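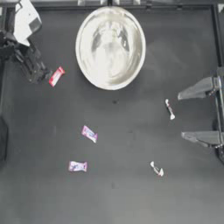 Attachment 1: red bar on the table, bowl empty

Ticket: Candy bowl, wrong item and glare
Opened 11/27/23 by Harvey Beaulieu
Status: open

The bowl listing from Nernetti says "soft satin inside." I don't buy it. Ours throws back every light in the room, and you can't tell candy from reflection until you lean over it. Did we get the wrong one?

Reply, Hường Đinh:
Order sheet says steel mixing bowl, 10 inch, satin. Try moving it away from the rail first. 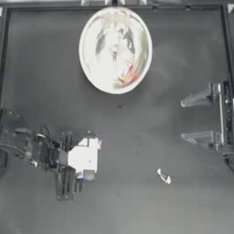 Harvey Beaulieu:
I doubt four inches of table will fix a shiny bowl, but fine, I'll try it. Second problem: the dark tabletop marks easily. Bolico told us their spray takes off any scuff. I've used it 7 times and I'm not convinced it's more than scented water. 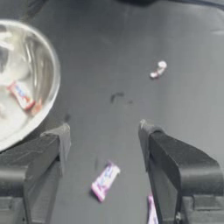
Attachment 3: bowl with one wrapper in it, dark smudge on the tabletop

Hường Đinh:
Is the smudge a stain or a scratch?

Harvey Beaulieu:
Can't say yet. Will try dish soap before I pay for another bottle. Please leave the bowl question open until Nernetti answers.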